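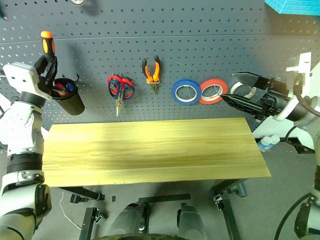

About us

Wamura is a small workshop school for people who want to learn how to repair things at home and keep their tools in good order. We teach simple work: changing a plug, fixing a loose hinge, putting a handle back on a drawer. We also teach what comes after the work, when everything must go back to its place.

The school was started by Nivaldo Nogueira, who worked many years as a fitter before he became a teacher. In his first courses he saw that the students lost much time looking for the scissors or the tape. So he put up a pegboard behind the table and gave every tool its own hook. The lessons became calmer and the table stayed free for the work. Today all our rooms are made in this way.

How we work

Our groups are small, with up to 5 students at one table. Each course begins with the board. You learn which tools should hang, which ones are better in a cup, and how high to put the things you use most. Scissors and pliers hang with the point down. Rolls of tape hang side by side, so that you see the colours at once. Only after this do we open the first toolbox - some students are surprised by it, but most of them go home and change their own garage the same week.

We do not sell tools and we do not ask you to buy a special brand. If you have an old screwdriver from your grandfather, please bring it. We will show you how to clean it and where to hang it.

Our courses

The basic course is called Cekileo and lasts four evenings. It is for people with no experience. The second course, Stirkano, is for those who want to plan a complete wall for a workshop, a kitchen or a school room. You make a drawing first, then you try it on one of our boards, and then you change it, normally more than once.

We also visit schools and small firms who would like help with a shared work table. A shared table is more difficult than a private one, as each person has another idea of what is tidy. We talk with everybody before we move the first hook.

Where to find us

We are at 122 Rezende Street, on the ground floor, with the entrance from the yard. In November we close for two weeks to repaint the rooms and to sharpen all that can be sharpened.

You may visit us before you choose a course. Please ring the bell and wait a little - the workshop is at the end of the corridor and we do not always hear it the first time.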